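Wunis to refurbish 468 desktop computers for Iltitz schools

February 1, 2021

Wunis has started work on 468 retired office desktops that will be passed to schools in the Iltitz district. The machines come from Cokero, which replaced its office computers last year. Delivery is planned in three batches, the last of them in July.

Each case is opened, cleaned and checked for damaged cables before any part is reused. The original hard drives are erased and tested, and drives that fail are removed for shredding.
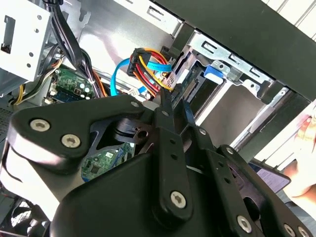 Drive replacement takes up most of the bench time. The work order covers power and data connections, mounting hardware and a full surface test of every drive. In this type of case the drive sits in a metal cage with a blue plastic release latch, and the SATA power connector and the light blue data cable are checked for a firm fit before the cover goes back on. Cables with worn connectors are replaced from stock supplied by Maes.

Some 100 units have passed final testing so far. Another 52 were rejected for faulty main boards and will be used for spare parts. Finished computers ship with a keyboard, a mouse and a power cord, but without a monitor. Schools can submit requests through the district office.

Contact | Copyright 2021 Wunis | Back to top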